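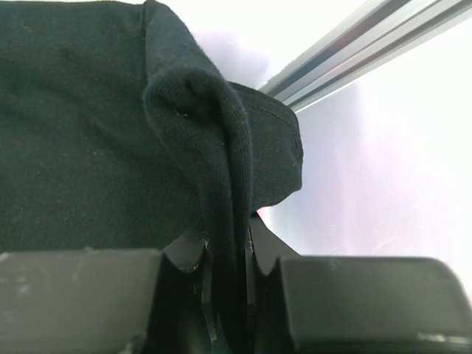
Famdale, 7 Jan 2020

Speaker notes: Making clothes last, an evening talk at the Mutiso Hall

Good evening, everybody, and thank you for coming out in this cold. There's tea at the back, and please do get up and refill your cup while I'm talking, I won't mind one bit.

(Wait for chairs to settle. Mic on?)

I want to start with my grandmother's ironing board, which stood in her kitchen in Kividberg all year long, folded down only at Christmas so we could get to the oven. Everything that came off the line went over that board and got looked at. A loose button was sewn back on then and there, before the shirt went anywhere near a closet. I thought it was terribly fussy when I was small. I now do exactly the same thing, only on the dining table.

Most of tonight is about washing, drying and small repairs. If you came for dressmaking, that's the February talk, and you're very welcome at both!

Washing first. The biggest change I ever made was washing less. A sweater worn over a shirt for an afternoon doesn't need the machine, it needs a night on a chair by an open window. Jeans can go a good long while. Socks and underwear, no, please wash those. (Pause, there is usually a laugh.)

When you do wash, turn things inside out, dark cotton knits most of all. The rubbing that fades a black T-shirt then happens on the side that doesn't show. Cool water, a short cycle, and half the soap you think you need. I used to pour it in like pancake syrup, and my towels were stiff as boards for years before I worked out why.

Lint. Somebody always asks about lint, so let me get in first. Pale specks on dark jersey very often come from washing it with towels or a fleecy robe. Keep the fluffy things in a load of their own. Check pockets for tissues, and then check them again. For what's already there, a damp rubber glove stroked in one direction does nicely, and so does a clothes brush if you still own one.

(Hold up the brush. Pass it along the front row.)

Now ribbing, the stretchy knit at necks and cuffs. It goes before anything else does. Don't hang a wet T-shirt by its neck, and don't drag it over your head by the collar, which I know we all do. Lay the ribbing flat while it's damp and coax it back with your fingers. A cuff that has gone really slack can be taken off and replaced, and I have a few samples on the side table, some neater than others.

On to dryers. I own one and I use it, so there's no scolding from me. But I take cotton knits out while they're a little damp and finish them on the rack. Elastic hates heat, and so does anything with a print on the front.

(Sip of water. If running late, skip the dryers and go straight to the mending kit.)

My mending kit lives in an old cookie tin: needles, including a ballpoint one for knits, black and white and gray thread, small scissors, a thimble I never use, and 14 odd buttons that I refuse to part with. A ballpoint needle slides between the loops of a knit instead of piercing them, so you won't start a run while you're trying to close a hole.

For a small hole, work from the inside, pick up the loose loops all the way around, and draw the thread up gently. Gently! If it puckers, you've pulled too hard, and you can ease it back with the tip of the needle. Good light helps more than good eyes.

Before questions, the Flollness swap table is open until 8, with bags underneath. Take what you like, even if you didn't bring anything. The handout has the washing notes in large print, and I made plenty of copies, so take one for a neighbor too.

(Questions. Remember to get the brush back.)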